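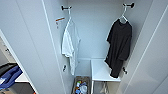

By Milagros Tejada | 27 May 2020 | 2 min read

Culell has revised the interior of its narrow Pananero wardrobe compartment, dropping the full-width rail in favor of hooks fixed to the inner walls. The change applies to units ordered for the Nieto apartments, where closet openings are too tight for a standard rail and a row of hangers.

The fitted compartment has pale, matte inner panels and two black hooks mounted high up, one on each side wall. Each takes a single hanger, with a t-shirt on each in the unit shown. Smaller dark hooks sit lower on the same walls. A low white shelf stands on the right, and the floor to its left holds a storage basket of small items. Spare hangers lie under the shelf.

According to the revised specification, each upper hook is rated for 5 kg. The rating assumes the hook is fastened through the panel with the supplied hardware. Adhesive mounting is not covered. Long garments are outside the intended use, and a longer shirt hung on the right side may reach the shelf.

The shelf is supplied separately and can be left out. Culell recommends keeping the floor area next to it for a basket or bin that can be pulled out without moving the hanging clothes. Liners and baskets are not part of the order.

Olik, which handles installation at the Nieto site, will fit 98 compartments in the first phase. A second phase is planned for September. Tenants whose units already have the older rail can request a conversion, which requires 2 new hooks per compartment and cover caps for the old rail holes. Requests go through the building office and should include the unit number and the width of the opening.

Contact | © 2020 All rights reserved | Back to top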